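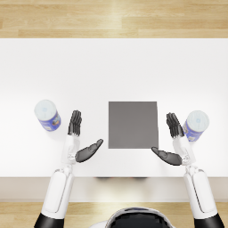
Seung-woo Byun would have preferred the two-arm task pack to ship with its scoring scripts open from the first release, and told Flokotbridge as much during the preview period. A pass rate is hard to use, Byun said, when the person reading it cannot see where the threshold was set. Flokotbridge has now released the scripts along with version 3 of Irkberg, its simulation package for tabletop handling with paired robot arms.

Irkberg 3 went to existing license holders in December. New customers can order it with the base simulator or as an add-on for an existing installation. The package contains a rendered workcell, a two-armed robot model with multi-finger hands, a library of objects and a set of timed placement tasks. It is sold to teams that train or test control software before moving it to hardware.

The main addition is a group of tasks called Pair Place. The robot works at a plain white table with a square gray pad set into the middle of the work area. Two objects start on either side of the pad, one within reach of each hand, and both must end up on the pad and upright. The task can be run with the arms moving together or one after the other. Start positions, object types and the order of placement are set in a configuration file, and each run stores the random seed so that it can be repeated.

Under the previous version, objects were placed on a fixed grid and the two arms were scored separately. A policy could earn full marks for the left arm while the right arm knocked its object over. Irkberg 3 gives a single result for the pair and reports the separate values below it. Contact between the two hands is logged as its own event, with time and joint positions, and does not end the run unless the user asks for that.

The released scoring scripts cover placement error, tilt, grip loss and time. The defaults allow 45 seconds per run. A placement counts when the base of the object lies fully inside the pad and the object has been released and has stayed still for 2 seconds. Both limits can be changed, and the report prints the values used at the top of the first page. Byun's comment on the revised report was that the tilt limit should appear there too. Flokotbridge has listed that for the next maintenance update.

Aromura, a packaging contractor that took part in the preview, ran 357 episodes of Pair Place on its own control software. Its notes, published with the release, are brief. Most failed runs were lost at release, when the thumb stayed in contact with the object for too long and pulled it off the pad as the hand opened. Lengthening the opening motion removed many of these failures and made the runs slower. Aromura did not publish a comparison with physical hardware and gave no date for one.

The same notes raise a problem with reach. When both arms approach the pad at the same moment, the second hand has little room left to open, and software tuned on one arm tends to choose a grip that is sound at pickup and awkward at the pad. Aromura dealt with this by delaying one arm. Irkberg 3 has a setting for the delay, entered in simulation steps, and the value is written to the log with each run. 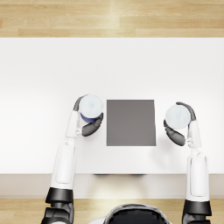 Grip behavior is the second area of change. Finger contacts are now calculated per segment, where the earlier release treated each finger as a single surface. The effect is greatest with round objects held from the side, which used to slide in the hand at low closing force. Users who tuned their force settings around the old behavior will need to tune them again. Flokotbridge supplies a compatibility switch that restores the old contact calculation, but results produced with the switch on are marked in the report and cannot be merged with new ones.

Rendering has been left largely as it was. The overhead view remains the default for recorded data, and side views can be added at a cost in speed. Lighting can be varied between runs, as can the floor and table finish. The object library may be extended with user models, provided that each comes with a mass, a friction value and a closed collision shape. Models without these values are rejected at import with a line in the error log.

Task scripts are written in So, the short command language used in the earlier versions. Existing So scripts load without changes, apart from those that call the separate arm scores by their old names. A converter is included for these. It handles one file at a time and leaves the original in place. Python bindings are available as before and now expose the contact log.

Licensing is by workstation, with a separate tier for headless use on a server. The server tier has no limit on parallel runs. Support covers installation, import errors and the scoring scripts. Work on a customer's own control software is quoted separately. Holders of version 2 licenses receive the upgrade at no charge while their support contract is active; others pay the add-on price.

Some items from the preview list are missing from the release. Deformable objects are not supported, and liquid inside a container is not simulated, so a closed cup behaves as a rigid body with a fixed center of mass. Handover from one hand to the other can be scripted in So but has no scoring of its own. Flokotbridge has scheduled handover scoring for the next full version and has not announced a release month.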